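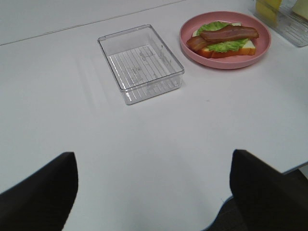

Clear tray on the white table

Ticket 1841 – banding and edition numbers on limited edition prints
Opened by: Ojārs Ots, Plurska print studio
Status: waiting on customer

9th June
Hello Mägi support, and thank you for getting back to me so kindly last time. I'm afraid I have another one for you. We are partway through a fine art edition of a harbor painting called Cledarlow, on the heavy cotton rag paper, and pale bands have started showing in the sky. They run across the short side of the sheet, always in the same blue-gray area, and you can see them best if you tilt the print toward a window. The first proofs were lovely and the artist signed off on them, so I know the file can print well. I have cleaned the heads twice and run the nozzle check, which came out complete both times. The paper is from the same box as the proofs.

Reply from support
Hi Ojārs, sorry to hear the sky is giving you trouble. Could you tell us which media setting you're using, and whether the feed adjustment was done on this paper or carried over from another one? Please also print the gray ramp from the Tostden software at 400 and send us a scan.

Ojārs Ots
Well, you may have put your finger on it. The feed adjustment was carried over from the smooth paper we use for posters – I had forgotten all about it until I read your note. I ran it again on the cotton rag and it moved by 6 steps. The sky is much better now, though I can still find one faint band near the horizon if I go looking for it, and I do go looking, as my wife will tell you.

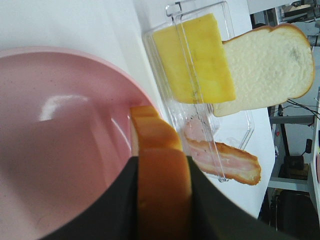
Color is my other worry, and I'd be grateful for your thoughts while the ticket is open. The artist has a lot of soft pinks in the foreground, and next to the signed proof mine have gone a little cool. What I'm after is a pale, warm pink like that plate, the sort that stays gentle even beside a strong toasted orange, and at the moment it leans toward lilac. I did switch profiles when I updated Tostden, so perhaps the old one didn't come across.

Reply from support
That does sound like the profile. Under paper settings, check whether the cotton rag still points to your own profile or has gone back to the standard one. For the last band, turn off high speed printing and try a strip of just the horizon before you commit a full sheet.

Ojārs Ots
It had gone back to the standard one! I've pointed it to ours again and the pinks match the proof as far as my eyes can judge. I'll print the horizon strip with high speed off after lunch and let the ink settle overnight before I say anything rash. Could you keep this open until then? Also, the job counter went back to 2000 after the update, and I'd like to know if that matters for the edition log.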